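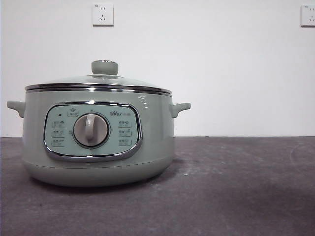 Small kitchen appliances had the whole of the upper floor at the Vernivance housewares fair this year, and that was where we spent most of our day. We had gone with a short shopping list and came home with a bag of leaflets, one set of measuring spoons and sore feet.

The hall is a former bus depot on the edge of town. Parking was £7 and the queue for tickets took longer than the drive from the ring road. Once inside it was well laid out, with knives and pans on the ground floor, anything with a plug upstairs, and food stalls in the yard at the back. The organisers say there were 60 stands upstairs. We did not get to all of them.

We started with electric cooking pots, as ours at home has a worn lining and a lid that no longer sits flat. There were plenty to look at. The pale green Bear pot was the one we went back to twice. It is a squat, rounded thing with a glossy finish, a domed glass lid and a handle on each side. Everything is done from one large dial on the front, with three settings printed down the left of it and three down the right. The labels are in Chinese, each with a little drawing of a dish or bowl beside it. My wife could not read them and neither could I, but the drawings get you part of the way, and a dial suits us better than a row of buttons. I liked the knob on the lid, which is tall enough to get hold of with an oven glove on.

We asked about English instructions and were told a printed sheet could be supplied. We also asked about plugs and replacement lids and got a less certain answer. Anyone thinking of buying a pot made for another market should check the voltage before paying, and get it in writing.

Next along was Bivar, who had a long counter of toasters and kettles. The kettles were heavy even when empty. One of us has a bad wrist and put hers down again straight away. The toasters were better, with slots wide enough for a thick slice cut by hand, and a crumb tray that pulled out from the front. They were running a prize draw and said they had already taken 1,000 entries by late morning. We filled in a card and have heard nothing.

Cooking demonstrations were held every hour in the far corner, run by Imrie, who sell pans and run evening classes. We watched the one on rice and grains. The advice was simple: rinse until the water is less cloudy, measure with the same cup each time, leave the lid on for ten minutes after the heat goes off. We had been skipping the last part at home. Samples were handed round in paper cups and the barley with mushrooms went quickly. There were not enough chairs and people stood in the walkway, so it was hard to get past with a pushchair.

Lunch was in the yard. Soup and a roll cost £6.50 and the soup was good. The coffee queue was long and the toilets out there were cold, so use the ones by the main entrance.

In the afternoon we looked at storage. Zaltis make stacking tins and jars and had set up a whole larder wall, which was the busiest stand we saw. The jars are square, so they sit tight on a shelf, and the lids come apart for washing. We would have bought a set, but they were only taking orders, with delivery in the following April. That seems a long time to wait for jars.

A board near the exit gave the previous day's attendance as 2,333. It felt like more on the stairs, which are narrow, and the lift was kept for wheelchairs and trade deliveries. If you do not like crowds, go up first thing and do the pans later.

Prices at the fair were not always lower than in the shops. The spoons were a pound cheaper. The toaster we liked was the same as in town, where you can take it back without posting it. Several stands would only take cards.

We still need a pot. The dial and the shape of the green one have settled what sort we want, and we will measure the worktop under the wall cupboard before ordering anything. Next year's dates were not on the leaflet.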